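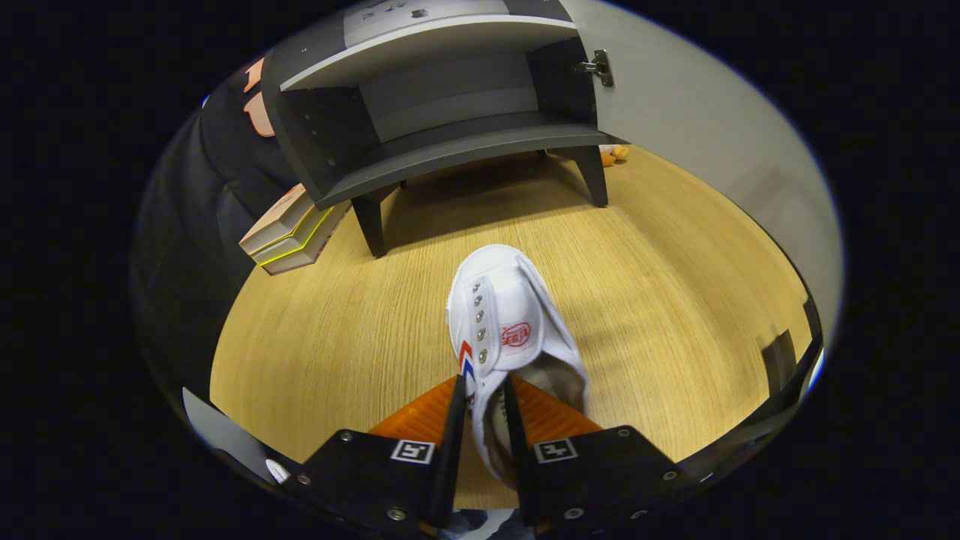
Gwenaël Gilbert wrote:

> I have given up on white canvas. Mine were fine until I washed them, and then they dried with a yellow tide mark all the way around the toe. I used the regular detergent and put them on the radiator overnight. The laces went in with them and came out gray. Is there any saving them or do I just call them garden shoes? Also my eyelets left little brown rings. I didn't know eyelets could rust!

Oh no, don't demote them to the garden yet! I've had the yellow tide mark more times than I want to admit and it nearly always comes out.

It's mostly leftover soap. Canvas holds on to detergent like you wouldn't believe, and when it dries fast (radiator, I'm looking at you) everything creeps to the edges and goes yellow there. So wash them again with hardly any soap at all. I use a teaspoon of the plain Jiltix powder in a dishpan of lukewarm water, go over them with an old nailbrush, and then rinse, and rinse, and rinse some more. Last time I did 6 changes of water and the fifth one was still a bit cloudy. A glug of white vinegar in the second to last rinse helps too. Please don't use bleach. I did that to a pair when we lived in Lamar and they came out the color of weak tea, and the rubber was never right again.

Laces always come out first. I wash mine in a jar with a lid — hot water, pinch of powder, shake it whenever you walk by. If they're still gray after that just buy new ones, they cost next to nothing and a fresh pair of laces does more for an old shoe than an hour of scrubbing. Measure the old ones before you throw them out, though. I bought a pair by guessing and had enough left over to tie up the tomatoes.

White canvas with metal eyelets, like the one at the top with the red oval stamp and the red and blue stripes on the side, is what I'd be careful with. I go around printed parts with a soft toothbrush and leave the nailbrush for the plain fabric. For your brown rings, try lemon juice and salt on a cotton swab, leave it 11 minutes or so (okay, I set the timer for ten and then forget), and rinse it well. Then dry each eyelet with the corner of a towel, front and back. It's fiddly but it does stop them coming back.

For drying, pull the tongue way forward so the air gets in, stuff the toes with white paper towels, and wrap the whole shoe in plain toilet paper while it's damp. It looks ridiculous. The yellow goes into the paper and you peel it off when it's crisp! Not newspaper, the ink comes off. Mine sit on the rack in the laundry room with the window open and take a day and a half, longer in January.

Does anybody still have the recipe for the baking soda paste that went around after the Fostton swap? I had it on a card and the card went through the wash, of course. I think it was two parts soda to one part peroxide, but I'd want to check before I put it on anything decent.

Gwenaël, are yours the Moulin ones with the thick sole? If so the toe piece is glued, so don't let them soak, just dip and scrub. Let me know how it goes.

Dot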